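Plurkent Opens Winter Clothing Sort for Older Residents in Kiltavcombe

KILTAVCOMBE, 20 Nov 2021 - Plurkent, the home organizing service based in Kellthorpe, has started its winter clothing sort for older residents of Kiltavcombe. The service helps people go through their sweaters, coats and bedding at home, fold what they want to keep, and set aside what they no longer wear. Bookings are open now and visits will run until the end of the season.

The first round of the program ran in July, when 60 households had their summer clothes sorted. Plurkent has places for 300 households this time. Each visit lasts up to two hours and is free to residents who live in the Kiltavcombe town area.

Most of the work happens in the bedroom, close to the wardrobe. Residents are asked to pick one flat surface for folding before the visit. It does not need to be large. A small table with a cloth over it will hold a folded sweater, and the bed can take the piles.

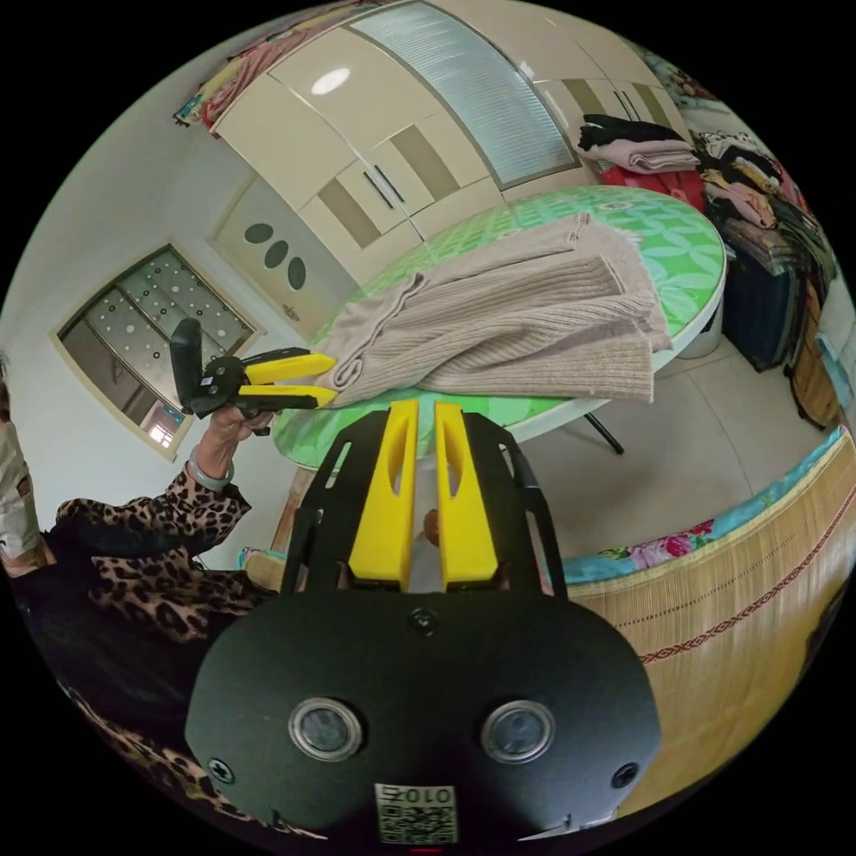 Sweaters and other knits

Knitwear is handled first. Heavy sweaters are folded and kept on a shelf, as hangers can stretch the shoulders. Ribbed cuffs and hems are checked for loose threads and small holes. Anything that needs mending goes into a separate bag with a note pinned to it, and the resident decides whether to mend it or pass it on.

"People have good sweaters at the bottom of a pile and they wear the same two from the top," said Jawad Butt, who runs home visits for Plurkent. "We take the pile down, look at each one and put it back so it can be reached. The owner makes the choices. We do the lifting."

Butt said that family members are welcome to take part, and that the work goes faster with two people, one holding up each piece and one folding. A knit picked up by the sleeve will hang in folds and should be laid flat and smoothed before it is folded.

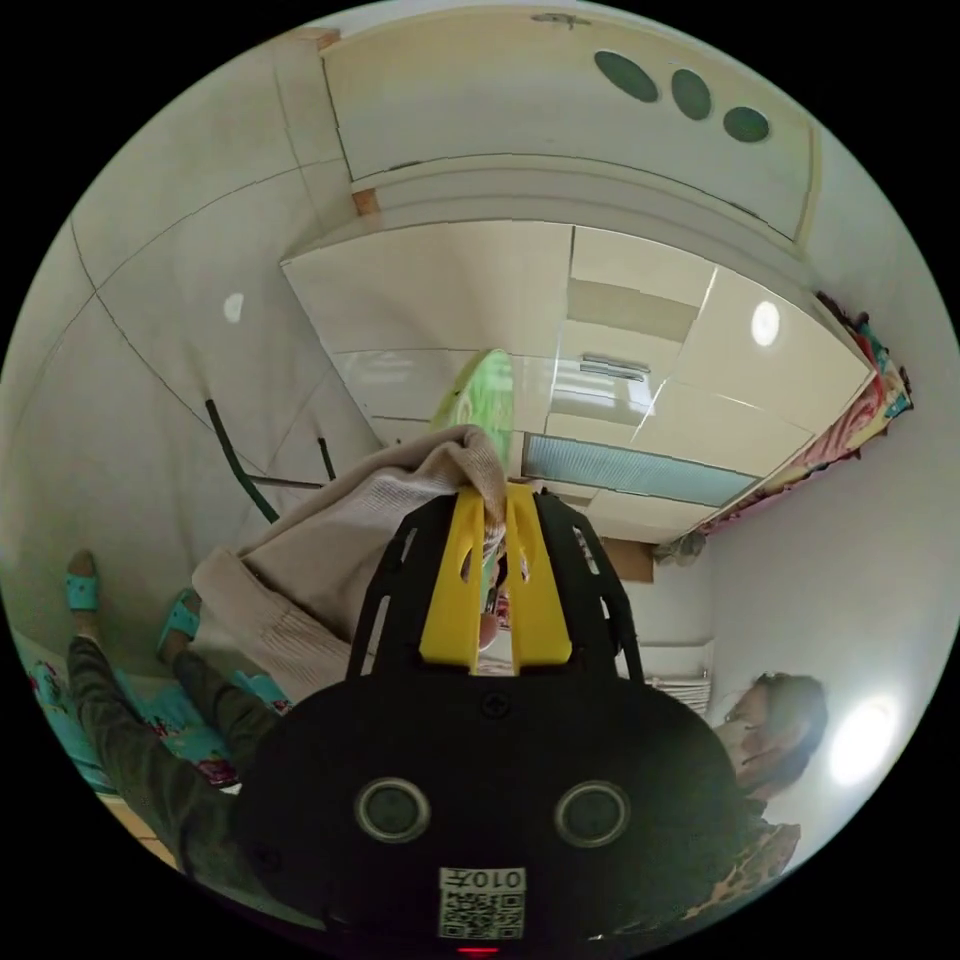 Storage and collection

Plurkent supplies Minja storage bags for bedding and out-of-season clothes. Each household receives two bags at no cost. Extra bags are sold in packs of 20. Suitcases the resident already owns may also be used for storage, as long as they can be lifted down safely.

Clothes that residents choose to give away are collected at the end of the visit and taken to the Plurkent sorting room in Kellthorpe. The July round brought in 2313 pieces of clothing.

How to book

Residents can book at the Plurkent desk in Kiltavcombe town library or ask a relative to book for them. Please say how many rooms are to be sorted and whether there are stairs.

Media contact: Jawad Butt, Plurkent, Kellthorpe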